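Brerkatbridge : annonces de meubles et d'électroménager en location

Fiche du jeu de données, version 2
Mise à jour : 28 juin 2020

Contenu

Ce dépôt rassemble 410 annonces de location de meubles et d'appareils ménagers pour particuliers. Les annonces ont été recopiées à la main depuis les catalogues de deux loueurs, Likham et Heitmann, qui nous ont donné leur accord par écrit. Chaque ligne correspond à une annonce, et une annonce peut concerner un seul objet (un canapé, un bureau) ou bien un lot complet pour un studio.

Les catalogues étaient imprimés, et certaines pages étaient difficiles à lire. Quand un prix n'était pas lisible avec certitude, nous avons laissé la case vide.

Fichiers

annonces.csv : le tableau principal, encodé en UTF-8, avec le point-virgule comme séparateur.
conditions.csv : les conditions générales de chaque loueur, découpées par article.
lexique.txt : les termes employés par les loueurs et leur équivalent dans nos catégories.

Colonnes du fichier annonces.csv

id : numéro de l'annonce
loueur : L pour Likham, H pour Heitmann
categorie : voir lexique.txt
duree_min : durée minimale de location, en mois
loyer : loyer mensuel en euros, toutes taxes comprises
caution : montant du dépôt de garantie, en euros
livraison : oui, non, ou payante
etat : état déclaré par le loueur

La colonne etat demande de la prudence. Likham emploie le mot « bon » pour presque tous ses meubles, tandis que Heitmann distingue « neuf », « très bon » et « usagé ». Nous n'avons pas essayé de rapprocher les deux échelles et nous déconseillons de comparer les loueurs sur ce point.

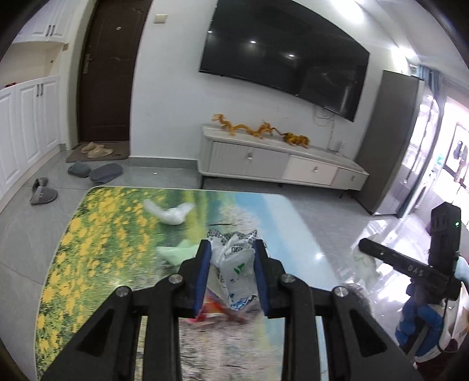

Pour la caution, la règle de saisie est la suivante : si le loueur demande une caution globale pour un lot, le montant est inscrit en entier sur la ligne du lot et il n'est pas réparti entre les objets. Plus de 70 annonces sont dans ce cas. Celui qui veut calculer une caution moyenne par objet doit donc les retirer d'abord, avec le filtre categorie = lot.

Les frais de livraison ne figurent pas dans le loyer. Ils dépendent de l'étage et de la distance, et les catalogues donnent seulement une grille, que l'on trouve dans conditions.csv.

Limites connues

Les loyers ont été relevés en novembre et ils n'ont pas été actualisés depuis. Les offres pour entreprises sont absentes. Les doublons entre catalogues ont été conservés volontairement, car le même modèle de lit peut être proposé à deux loyers différents.

Utilisation

Le jeu a été préparé pour le comparateur Stostivside, mais il peut servir à tout autre travail non commercial, à condition de citer Brerkatbridge. La revente des données n'est pas permise.

Contact

Saisie et vérification : Fouzia Jafri
Lexique et conditions : Fitriani Ngau

Pour signaler une erreur, merci d'indiquer l'id de l'annonce et le nom de la colonne concernée. Les corrections acceptées sont publiées avec la version suivante.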